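The Blue Gears of the Wostik Clock - A Small Gallery
Posted Jul 22, 2026

Welcome, and thank you for stopping by the gallery page. If you've been following along since last October you already know that the Wostik is my big, slow, friendly wall clock, made almost entirely of plastic wheels, and that I have been building it at the bench here in Ondevville for far longer than I told my family it would take. So many of you wrote in asking to see the gears up close that I thought they deserved a page of their own.

The large wheel, lying flat, with fine teeth all the way around and a short metal shaft standing up in the raised hub.

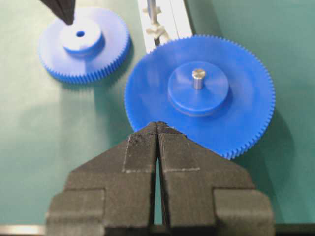 I drew this set with a good wide hub because my first try, the old Nellel clock, had skinny ones, and the wheels leaned on their shafts like tired fence posts. It kept time for almost 5 days and then sulked until spring. A longer seat for the shaft made all the difference on paper, and I do love the way it looks, too - a bit like a little hat.

Blue again, face on. The teeth along the top edge are my favorite part, small and pointed, and the bore is the dark spot in the middle.
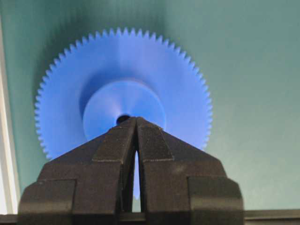

Fine teeth are fussy, I'll admit. I go over each rim with an old toothbrush before anything gets near the clock, and then I turn it by hand against its neighbor, all 360 degrees, listening for a click. If there's a click, back it goes to the bench for another brushing and a cup of tea for me.

The dial comes next, and I still haven't settled on a color, so do write and tell me what you'd pick!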